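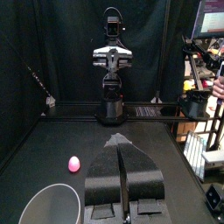
Last Chair at Ultmont

Balthasar Pfister had 4 runs left in him, maybe 2. Knees gone. Edges gone too, he hadn't tuned the Cluven all season and it chattered on anything steeper than the bunny hill.

"One more," said Estrella.

"You said that at lunch."

"I meant it at lunch."

Up the chair again. Wind. Her board hanging off one foot, banging against his. She rode a Prallton, stiff as a door, a man's board really, two sizes to long for her. She'd bought it off a guy in the parking lot in July, when there was no snow in three states. Paid cash. Didn't even ask why he was selling.

"You ever going to tell me how you broke the wrist," he said.

"No."

Top shack. The liftie already had his gloves off, counting the minutes. Flat light, the kind where the ground goes missing and you ride by the soles of your feet. Balthasar strapped in sitting down - old man style - and she was gone before he'd got the back buckle to catch. Just the sound of her. A long scrape, then nothing, then a scrape again lower down.

He followed the sound. Hit ice. Held it, somehow. Hit more ice and did not hold it, slid on his hip past the second tower with his hat full of snow, and when he stopped she was standing right there over him, breathing hard, goggles up.

"Tree," she said. "The wrist. It was a tree."

"Big one?"

"Small." She put out her good hand. "Realy small."

He took it and got up. Lights were coming on down at the lodge.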